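16/08/2023

Kitchen again, more gripper stuff. Short one, dead tired.
Blue ribbed pads on the jaws, steak sauce sachet for a test piece.
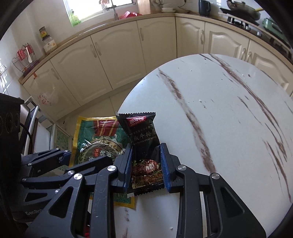
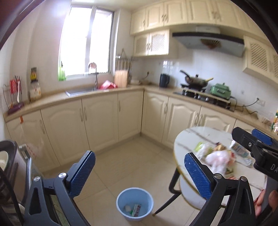 Linkage still has play in it, left side mostly. Karim Aoun thinks its the pivots, I think its the spring. Swapped the spring anyway — no idea yet. 34 closes logged tonight, 11 I'd call bad. Want 168 before I touch the geometry.

Flodel order still not here, waiting since June. Write to them tommorow. Also need longer screws, and bin bags.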